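Keeping Water and Hay in Front of Horses on a Dry Lot

Workshop and barn tips for small holding pens

A horse kept on a dry lot can't walk off to find grass or a creek. Everything it eats and drinks comes through the gate, and most of the trouble I see in small pens starts with a trough or a feeder that was set up in a hurry. These are fixes you can make with ordinary shop tools and a free afternoon.

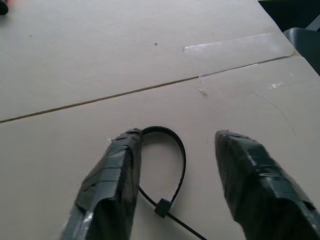

By Heather Yule
Monday, October 2, 2023
Filed under: Barn and Workshop

Troughs

Set the trough on the fence line so it can be filled from outside the pen. Keep it out of corners. A low-ranking horse won't walk into a corner to drink if a bossy one is standing nearby, and you may not notice until it has dropped weight.

Scrub once a week in summer. Tip the trough, brush the sides with plain water, rinse, and refill. For green growth that won't brush off, use a little household bleach in water, let it stand, then rinse until you can't smell it. Move the horses to another pen with water while you do this.

Float valves stick. Push the float down by hand every morning and listen for the water. I use a Lundura valve on the north pen and an old Leckie on the other, and both have stuck on me. Put a guard over the float, screwed down on all sides. Horses will chew anything that bobs.

Hay feeders

Feed in more places than you have horses. With four horses, put out five piles or hang five nets, far enough apart that one horse can't guard two of them.

Hang nets high enough that a hoof can't go through when the net is empty and sagging. Check again after the horses have eaten, when the net hangs lowest. Shod horses are better off with a box feeder.

Run your bare hand along every edge of a box feeder before you use it. File down burrs and round off the corners with a rasp. Bolt heads go on the inside of the pen, nuts and cut ends on the outside.

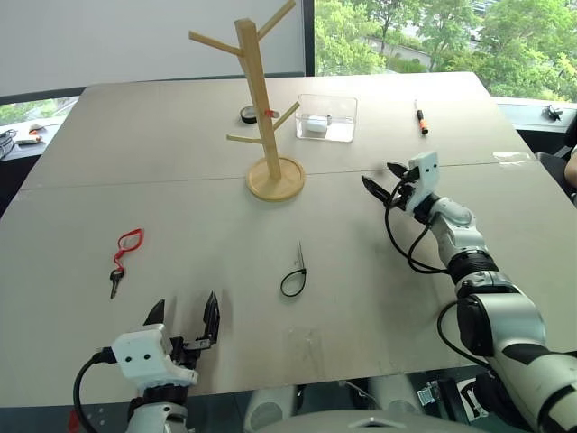 Pick up loose twine as soon as the bale is open. I keep a feed sack on a nail by the gate and it goes straight in there. Horses do swallow it, and it also winds around legs and the tines of a fork.

Mud

The ground around a trough goes first. Scrape the soft stuff down to something firm, lay fabric, and top it with crushed gravel. My pad is 25 feet long and has held since April. Leave a slight slope away from the trough so that spilled water runs out under the fence.

Gutters on the shed do more for a muddy pen than gravel does. If you can only pay for one this year, buy gutters.

Gates and latches

Use a latch you can work with one hand while wearing gloves. Add a chain and snap at the bottom of any gate that horses can lift. Grease the hinges before winter.

Walk the fence after every storm and carry pliers. A single popped nail at chest height can open up a horse's shoulder.

Costs

Gravel, fabric and hauling for the pad came to $695. The valve guard was made from scrap. Replacement floats were $60 for the pair, and I keep a spare on the shelf with the hose washers.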